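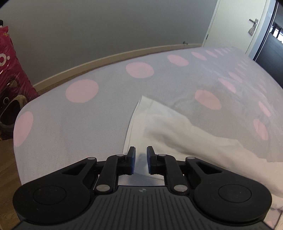 **What was the project meant to find out?**
The group wanted to know how many recorded demonstrations a small policy needs before it can flatten and fold a plain cotton item that starts out crumpled.

# Cloth Handling from Hand-Held Demonstrations

Project report, June 9, 2024
Group members: Sibusiso Nkuna, Lerato Botha, Ditte Hedegaard
Course supervisor: Clyde Ambrose

## 1. Background

Last term's group worked with foam blocks, which keep their shape when picked up. Cloth does not. The Clalow code we inherited assumed a rigid object with one grasp point, so the first two weeks went into removing that assumption. Lerato rewrote the grasp labels to allow two points per item, one for each hand.

We split the work into two tasks:

- **Task A:** pick up a white cloth from a bed, spread it and fold it once
- **Task B:** hold a T-shirt with both grippers and bring it to a folded state

## 2. Recording

Each demonstration starts with the jaws open and ends with the jaws open. Anything else was rejected by the import script. We kept 2,325 short segments for Task A and 1,659 for Task B. The split is uneven - the shirt took longer per try and our arms got tired.

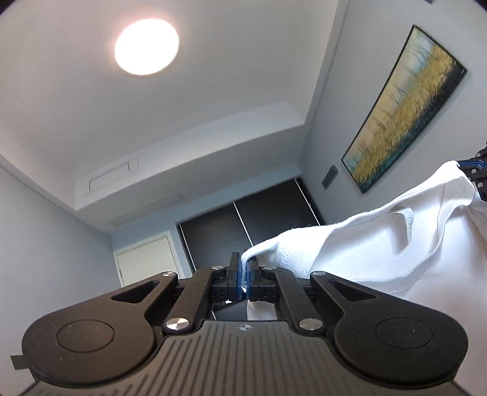

*Figure 2. Task B, T-shirt corner held between the finger pads.*

Corners were the hardest part to label. Ditte marked a grasp as good only when the fabric was between both pads and stayed there through the next 135 video images. Sibusiso labeled the same segments separately, and the two sets of labels were compared before training. Where they disagreed, we dropped the segment.

## 3. Training

The policy was trained on the department machine, Hundier, in overnight runs. Task A was trained alone first, then both tasks together. The combined run did better on Task A than the single run did, which we did not expect. Task B improved only a little.

White fabric was a problem in both tasks. With bright light the creases wash out, and the model often picked a point in the middle of the cloth where a person would go for an edge. Lowering the exposure in preprocessing helped with this.

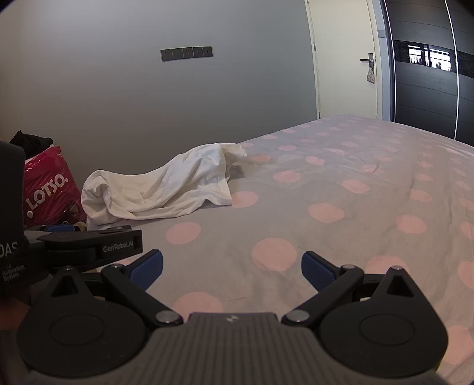 **Why use a patterned sheet under the cloth?**
The dots give the tracking software fixed points to follow, and on a plain sheet our position estimates drifted during slow movements.

## 4. Remaining work

- Relabel the sleeve grasps in Task B
- Repeat the Task A run with a colored cloth
- Move the import script out of the Clalow folder so the next group can find it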